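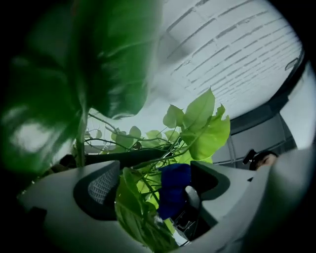 The pothos, doing better than me.

4/8/20

Quick one, bread is in the oven and I have maybe ten minutes before it needs turning.

So. Sleep. Mine has been garbage. In bed by eleven, wide awake at 3, staring at the ceiling and doing sums about rent. Then up for good at five and useless by lunch. I know half the people I talk to are in the same boat right now but that doesn't make the afternoons any shorter.

Things I've tried:

Phone in the kitchen overnight. Helped a bit. Then I started getting up to go look at it.

Chamomile tea. No. Just more trips down the hall.

Crescencio Contreras (old roommate, long time readers will remember the drum kit) told me to walk before breakfast, every single day, no matter what. I've done it for 21 days now, out to Drengate and back by the canal path. Same ducks. Same guy with the wheelbarrow — we wave from across the road. And I am sleeping better, I think? Last night I got all the way to 4:30. Felt like a vacation.

Also dug out the old Liem clock radio so I dont need the phone for an alarm. The buzzer is horrible. Takes a while to find the off switch in the dark, so at least I'm properly awake by teh time I do.

Next up is no coffee after noon. Not looking forward to it. I have most of a bag of the Lunero dark roast left and it's not going to drink itself. Might start that one Thursd— no, might start it when the bag's gone.

Ok timer. Bread. More soon, and tell me what works for you in the comments, anything except tea.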